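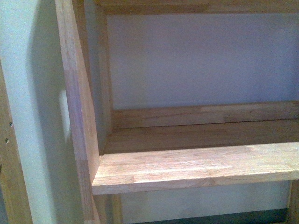
Xiomara Rosenthal asked at our midterm review whether a shelf-stocking kit that needs its shelf measured by hand before every session should be sold as automatic at all. The question was recorded in the review notes and became the starting point for the second half of this project.

Evaluation of the Triterby Shelf-Stocking Kit
Final Report, Applied Automation Project Course

1. Purpose

The Triterby kit is sold to small shops, school supply rooms and libraries as an entry-level system for placing boxed goods on open shelving. The seller states that it can be set up by staff with no background in robotics. Our project team was assigned to review the kit as a prospective buyer would, and to report on whether the department should purchase a second unit for the teaching laboratory.

The review covered setup, shelf detection, placement, and the written support material. Long-term wear and the paid maintenance plan were outside the scope of the work.

2. Equipment

The kit includes one arm, a camera head, a controller and a license for the Cliltum planning software. A second software package, Wevby, is offered as an optional extra and handles shelf mapping. We tested the kit with Wevby installed, as the laboratory already held a license.

The shelving used for the review is light-colored wood with finger-jointed boards and a raised rail along the front of the shelf. This type of unit is common in the supply rooms for which the kit is marketed. The product guide shows only flat metal shelving, and the guide does not say how a front rail should be entered in the settings.

3. Method

Each trial began with a mapping pass over the empty shelf. The software then produced a shelf model consisting of the usable surface, the side limits and the clearance height. The team compared this model with hand measurements before any box was moved. Placement trials followed, using identical cardboard boxes of the size recommended in the guide.

A trial was recorded as complete when the box rested fully on the shelf surface and the arm returned to its home position without a stop. Trials in which a team member touched the box or the arm were recorded as incomplete. We carried out 100 placement trials under these rules, all with the room lights on and the blinds closed.

4. Results

Of the 100 trials, 85 were complete. The remaining trials ended in a stop or in a box resting partly on the front rail. No box fell to the floor, and the arm did not strike the shelving at any time.

Most of the incomplete trials can be traced to the shelf model. Wevby often treated the top of the front rail as part of the usable surface. The rail was brightly lit and the shelf behind it was darker, and the two are close in color. When the team entered the height of the rail by hand, the model matched our measurements much more closely. The manual entry screen is clear, but it is located under the service menu, where a new user is unlikely to look.

Mapping of the side panels gave little trouble. Clearance height was also reliable – the software left a wider margin than we would have chosen, and this cost some usable space near the top of each compartment.

Setup took two lab sessions. The first was spent almost entirely on the controller, which would not accept the Cliltum license until its clock had been corrected. The error message refers only to an invalid file. The support desk answered our request the same afternoon and gave the correct remedy.

5. Comparison and Cost

The department paid $2,948 for the present unit, including the optional package. The team also read the published material for the Iturra kit, which is sold for similar work. Iturra includes shelf mapping in its basic package but requires the buyer to attach printed markers to every shelf. We did not have an Iturra unit to test and make no claim about its performance.

6. Recommendations

The team recommends that the department keep the present unit in use for the introductory course. Students can reach a working placement within one session once the license is installed, and the stops are gentle enough for supervised work.

We do not recommend buying a second unit until the seller has corrected the handling of front rails. If a purchase is made sooner, the rail height should be entered by hand for every shelf, and the entry should be checked again whenever the arm or the shelving is moved.

In answer to the question raised at the midterm review, the team considers the word automatic acceptable for flat shelving of the kind shown in the guide. For shelving with a raised front rail, the sales page should state that manual measurement is required. A copy of this report and the full trial log have been sent to the seller's support desk.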